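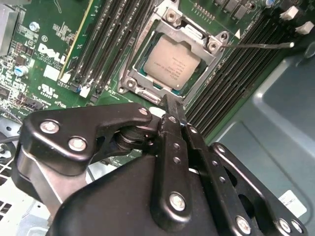 Is an old office desktop still worth fixing up for somebody who only does email, bills and photos?

In most cases it is, provided it has a solid state drive, enough memory, and an operating system that still gets security updates. Those matter a lot more than how old the case looks.

Rekside Community Board > Home and Garage > Computers for the rest of us

marigold_porch
Posted Jan 18, 2026
Hello all, and thank you for letting me join! I've been reading along for a while and finally have something to ask. My aunt out in Pukwood has been using a tablet for everything and she hates it, bless her. She wants a real keyboard and a screen she can see from her chair. The thrift shop by the feed store has a pile of office desktops that came out of the old Ammann building, and they want $100 for one with a monitor and mouse thrown in. She does email, pays her electric bill, looks at pictures of the grandkids, and plays one card game that I think she may be addicted to. I'm handy with a screwdriver but I've never been inside a computer. Am I getting her a nice present or a headache?

dusty_ledger
Nice present, I'd say, with a couple of things to look at before you hand over any money. Ask them to plug it in and let you sit with it for a bit. Does it start without beeping at you? Does it get to a desktop in a time you could stand every morning? If it takes long enough to butter toast, it most likely has a spinning hard drive in it, and swapping that out is the single best thing you can do. I did my mother-in-law's and she thought I'd bought her a new one (I did not correct her for quite a while).

tallgrass
Going to be the grump here, sorry. A hundred dollars is too much. Those machines get cleared out of offices by the pallet, and the monitor that comes with them is usually a dim little thing. Then you buy a drive, then you find out it won't take the current version of Windows, then you're on the phone with your aunt every evening. Put the money toward a small new one with a warranty and enjoy your evenings.

dusty_ledger
I don't think that's fair to the old ones, tallgrass. The Windows part is a real concern and I should have mentioned it. But there are friendly versions of Linux that look close enough to what she's used to, and if she lives in the browser she may hardly notice. It depends on the aunt!

tallgrass
It depends on the nephew or niece who gets the phone calls.

marigold_porch
Niece, and I do get the phone calls, ha. She calls me about the microwave too, so I doubt this would change much. I'd still like to hear more about the card game question. It's one she installed from the app store on the tablet, and I don't know if there's a version for a computer.

quiltcorner
Please find that out before anything else, hon. I set up a beautiful machine for my dad with a new drive and big icons and everything, and all he wanted was his fishing game, and it was tablet only. He was very polite. He went right back to the tablet and now the computer holds up a fern.

About opening it up, unplug it from the wall and hold the power button in for a few seconds, then touch bare metal on the case before you touch anything else. Blow the dust out with a can of air, outdoors if the weather lets you, and keep the fan blades from spinning with a finger or a pencil. I wouldn't take the heat sink off unless you have fresh paste ready to go back on.

oldmillroad
Second that on the heat sink. And if you ever do end up looking at the bare processor, leave it sitting where it is. The part underneath is delicate on a lot of boards, and one bent pin will ruin your whole afternoon. Ask me how my January went.

For the price, I'd offer them $20 less and see what happens. The place in Plilirano let me have one for less than the sticker just for asking, and they tossed in a power cord.

tallgrass
I can live with $80. I'd still check that the monitor cable fits the plug on the back, because I've been burned on that one and the adapter was a nuisance to find out here.

pepperbox
One thing I haven't seen brought up. If your aunt makes calls from the tablet, don't let her get rid of it, and make sure she still has a proper phone by the chair. My neighbor got it into his head that he could reach 911 from his new computer the same way he'd use a telephone, and we had to sit down and have a talk. Write the numbers on a card and tape it to the desk. Old-fashioned, but it works in the dark with a flashlight.

marigold_porch
Oh, that's a good thought, thank you. She has a landline and she's keeping it. The card game does have a browser version, I just looked, though the colors are different and I expect I'll hear about that. I'm going by the shop after lunch with my list. Does anybody know if the big-letter keyboards plug into these older ones?

oldmillroad
If it has a regular USB plug, it should be fine. Get the yellow one with black letters if they have it, my wife swears by hers.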